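Chapter 7
Looking After a Two-Arm Pouring Cell

I learned most of what's in this chapter on my knees, with a flashlight in my teeth, looking for a cable that had worked its way into a joint. So if I go on a bit about cables, bear with me!

The cell we'll use from here to the end of Part Two is the one in our teaching lab at Hovness. It has two arms, one table, and a routine every student thinks is easy until they try it: one arm holds a water bottle, the other handles the cup. Niloufar Hosseinzadeh set it up with me and she still keeps the logbook (her first entry is dated 29 Sep 2020 and says only "left wrist cable rubs, moved clip"). You'll meet that logbook again in the exercises.

Before anything moves, I walk through the same short check. Cables first. I want enough slack at the wrist for the hand to turn all the way, but not so much that a loop can swing down and catch on the bottle. Then the camera brackets, which I try with a finger, gently. Then the fingers of each gripper, wiped and closed once on nothing. The whole thing takes me some 20 minutes, and I've never been sorry I spent them.

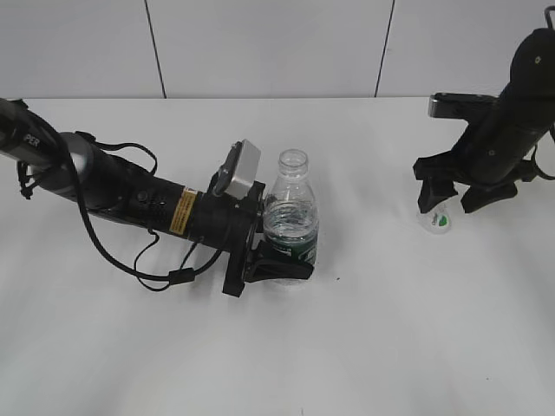 How full should the bottle be while you're still setting up the grip?
Half full or a little less is a good place to start. The weight stays low, the bottle is less likely to tip if the fingers close off center, and a spill is a matter of one towel.

Grip height is the next thing to settle. I like the fingers low on the bottle for holding it steady on the table, where the plastic on ours gives less when squeezed. For the tilt itself we try a higher grip too, and Section 7.3 has you compare the two. Start with a light squeeze and work up slowly. A thin bottle will buckle long before the gripper notices anything, and you'll have water on your shoes (I speak from experience).

Cups are fussier. They weigh next to nothing, so a finger that's a hair off just pushes one across the table. We teach the cup position again each February, after the arms come back from their yearly service, and I'd do the same after any bump to a camera. Write down the old position before you save the new one. Niloufar will thank you, and so will whoever opens the cell after you.

Now get out your own log sheet and turn to Section 7.1, where we start with the wrist cables.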